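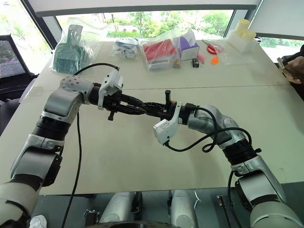 Feltcombe Parish Recipe Cards

README for the text release, last changed 17/04/2022

Contents

This folder holds typed copies of handwritten recipe cards from the village of Feltcombe. There are 662 cards in all. Most are for baking, preserves and plain suppers, and a smaller group covers household mixtures such as floor polish and cough syrup. Each card has been typed as it was written, including spelling, crossed-out amounts and notes in the margin.

Files

cards.csv has one row per card.
ingredients.csv has one row per ingredient line, 2,705 rows in total.
names.csv lists the people credited on the cards, with spelling variants joined under one entry.
changes.txt records corrections made after the first release in February.

Columns in cards.csv

card_id: a number given when the card was typed. Numbers have gaps where duplicates were taken out.
title: as written. Left blank if the card has none.
credit: the person named on the card, if any. "Mother's" and "from Auntie" are kept as they stand.
method: the full text of the instructions. Line breaks are marked with a slash.
section: baking, preserves, suppers, drinks, household or other.
doubt: yes or no. Yes means at least one word could not be read with confidence.

Columns in ingredients.csv

card_id: matches cards.csv.
line: position on the card, starting from 1.
amount: as written, so "butter the size of an egg" appears in full.
amount_g: weight in grams where the card gives ounces or pounds. Blank for cups, spoons and anything vague.
item: the ingredient, lower case, with no other changes.

How the cards were typed

Delyth Gittins typed 528 of the cards. The rest came from an older word processor file and were checked against the originals. Where the file and the card disagreed, the card won. Unclear words are in square brackets with a question mark, and words that could not be read at all are given as [illegible].

Pernel and Sanna

Two names come up often in the titles. Pernel is a boiled fruit cake made without eggs. Sanna is a flat oat biscuit, sometimes spelled Sannah or Sana. The spellings have not been made uniform in the title column, so search for all three.

Known problems

Nearly 120 cards give no oven temperature, or say only "moderate" or "quick." No temperatures have been added.
Pints are British pints throughout. This matters for the jams.
Some cards in the household section call for ingredients that are unsafe or no longer sold. They are kept for the record and should not be made up.
Four cards headed Plenmont have the second side missing. The method stops partway through on each.
The section column was filled in by hand. Chutneys are under preserves, but pickled eggs ended up under suppers.

Use

The text may be copied and reused with credit to the Feltcombe Parish Recipe Cards. Please leave the names with the recipes. Corrections are welcome and should give the card_id and the line number.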